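Search this site Search Go

Sorting loose cable and cord without buying a system

I have read a lot of pages on cable storage and most of them are trying to sell me a box. Labeled pouches, color-coded clips, a rack from Molgate with more hooks than I own cords. I doubt most people need any of it. What follows uses two plain bins, an empty reel and whatever baskets you already have.

1. Get everything onto one flat surface

Pick a table with a cover you can see thin things against. A pale patterned mat is fine, whatever the tidy-desk people say about plain white. Dark green wire shows up on it, and so does yellow. Thin black cord shows up best of all.

2. Split it by how it wants to behave

Springy stuff goes in a bin. Soft, long stuff goes on a reel. I know there are charts with eight categories. I tried one in March and spent the afternoon deciding whether speaker wire was "audio" or "general."

For the bin, lay the wire in wide, loose loops and let it find its own size. Don't pull it tight and don't tie it yet. For the reel, any leftover filament spool will do, and the perforated kind gives you plenty of holes for tucking in an end.
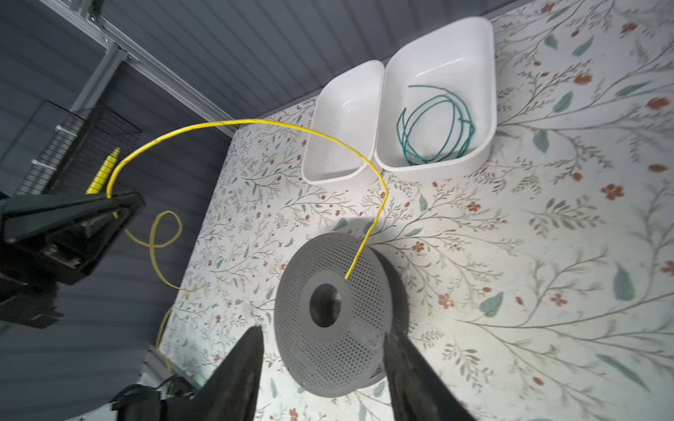 Suqin Zhong wrote in to disagree: wide loops are fine until you need the piece at the bottom, and then the whole coil comes out with it. She puts one twist tie on each coil before it goes in the bin, and she thinks skipping that step is laziness dressed up as method.

She may have a point for anything you use weekly. For the rest I'm still not tying.

3. Wind the reel slowly

Hold the reel still and walk the cable around it, or turn the reel and feed the cable in. Every guide insists on one or the other. I have done both and can't tell the results apart. If a figure eight forms on the slack side, stop and shake it out before going on.

4. Give the odds and ends a basket on the wall

Small pieces get lost in a deep bin. Mesh is better, as you can see what's in the bottom without tipping it out. Hang one from a rail at the back of the table for the small bits, and put another at the side for flat things and a marker. Zip ties hold a wire basket to an upright perfectly well, so you can skip the Worivari brackets. 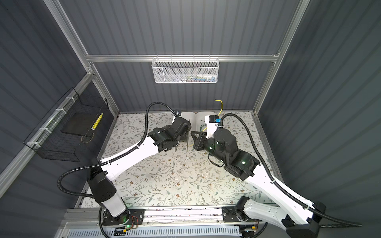 5. Leave it alone for a while

Use the setup before you add to it. If a bin fills up, throw something out first. I had five chargers for things I no longer owned.

Last updated: Thu 3 July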